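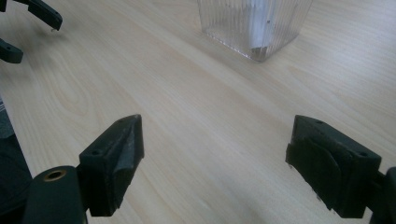
Caderno de bancada, janeiro, quarta-feira
Projeto Drokach, mesa 2

Retomei de manhã a questão dos recipientes transparentes. Na semana passada a política treinada só com dados da mesa Sarno aproximava bem do copo opaco e falhava no pote canelado: parava antes, fechava no ar e voltava à posição inicial. O Hưng achava que era a calibração entre as duas pinças. Eu apostava nos dados.

Estado do conjunto antes de mexer em qualquer coisa: 3.971 demonstrações gravadas com as pinças de mão, das quais 2.734 passaram no filtro de trajetória. As rejeitadas são quase todas por perda de rastreamento. A mesa de madeira clara tem pouca textura para o SLAM quando a luz vem de cima, e no lado direito a imagem estoura. Já tínhamos anotado isso em novembro e ninguém mudou a luminária. Baixei a exposição fixa um ponto e refiz o mapa com a mesa vazia, depois com o pote. O segundo mapa fechou melhor, mas só comparei por cima, falta medir.

Calibração: refiz o procedimento inteiro com as duas pinças para tirar a dúvida do Hưng. A transformação entre a esquerda e a direita saiu praticamente igual à que estava no arquivo. Guardei a nova mesmo assim, na pasta de sempre, com sufixo _b. Quem for treinar hoje use a _b para não misturarmos.

Filtrei as demonstrações por tipo de objeto. Transparentes: 432. É pouco, e pior, em quase todas a pinça da direita entra pelo mesmo lado e com a mesma abertura. A Tươi olhou as trajetórias sobrepostas e disse que parecia uma gravação só repetida. Concordo. O modelo deve ter decorado a aproximação e ignora o pote.

Protocolo que combinamos para a nova coleta:
- começar com os dedos bem abertos e o pote à frente, em distância variável;
- mudar a orientação da base a cada gravação, que o pote é meio quadrado e as quinas contam;
- segunda pinça parada à esquerda, dentro do campo de visão, até a primeira tocar no pote;
- não arrastar o pote na aproximação; se arrastar, descartar na hora e não deixar para o filtro;
- fechar devagar nos últimos centímetros.

O terceiro item gerou discussão. A Tươi preferia tirar a segunda pinça da imagem para simplificar. Mantive porque na execução bimanual ela vai aparecer de qualquer jeito, e na última rodada o modelo ficou instável justamente quando ela entrava pelo canto. Se der errado gravamos um lote sem ela e comparamos.

Pastilhas: as dos dedos estão gastas, com riscos e abrasão nas bordas. No copo opaco não fazia diferença. No canelado tenho medo de que escorreguem, porque o contato fica só nas cristas. Não vou trocar no meio da coleta, senão mudamos duas coisas ao mesmo tempo. Pedi um jogo novo à Altıntaş, borracha igual, e fica guardado até terminarmos este lote. Anotar a data da troca quando acontecer, da outra vez perdemos essa informação.

Resultado da tarde, ainda sem os dados novos: treinei de novo com os mesmos 2.734 episódios, só que sorteando os transparentes com peso maior e cortando a imagem ao acaso. A perda de validação quase não mudou. No robô o comportamento mudou um pouco: a pinça chega mais perto do pote antes de fechar e numa parte das tentativas encosta na parede canelada. Ainda não levanta de forma confiável. Fiz poucas tentativas e não registro taxa, não significaria nada.

Uma coisa que não sei explicar: quando giro o pote e a quina fica virada para a pinça, a previsão de ação oscila entre dois lados. Pode ser ambiguidade verdadeira (há duas pegas boas) e a política estar fazendo média entre elas. O Hưng vai ver se aumentar o horizonte de ação resolve. Se for média, o horizonte ajuda pouco e precisamos olhar o número de passos de difusão.

Sobre o disco: o servidor Studedstead está quase cheio. Apaguei os intermediários do SLAM de outubro, os vídeos brutos ficaram. Não apaguem os brutos sem falar comigo.

Pendências
- luminária: difusor ou mudar de posição (eu)
- coletar até o total passar de 3.000 episódios válidos, com prioridade para transparentes (Tươi e eu)
- teste do horizonte com o pote girado (Hưng)
- comparar os dois mapas com medida decente
- conferir se o script de filtro está usando a calibração _b; às 18h ainda apontava para a antiga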